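Home | News | Workshops | Projects | Members | Contact

Filed under: Makers and Machines

Grotville workshop tests kitchen arm in simulation first

20 February 2023

Print this page | E-mail to a friend

The members of the shared workshop in Grotville have started the second part of their kitchen robot build. The project has the name Ren, and its aim is an arm which can clear a worktop after a meal. The parts of the real machine are still on the bench, so the group is now working with a simulated kitchen on the computer.

Zhiqiang Dai, who leads the build, explained that the members want to make their mistakes on the screen before they make them with glass. "A bottle is difficult for us," he said. "The neck is narrow and the body is heavy. If the fingers close a little too high, it turns."

The group has so far run 341 trials with different objects. The control program is called Sirkero and was written by the members during the winter evenings. It will be shared with other workshops when the instructions are complete. 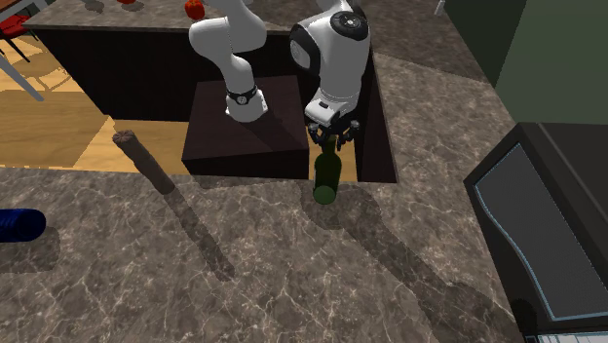
In the simulation, the gripper holds a green bottle by the neck, just above a marble worktop.

What comes next

The group plans to reach 1,000 trials before the real arm is switched on in May. A smaller build evening for beginners will be held at the Jokemura hall, with places for 40 people. Those who wish to come should write their name on the list at the workshop door. No knowledge of programming is needed, but children must come with an adult.

Print this page | E-mail to a friend

Previous | Next | Back to News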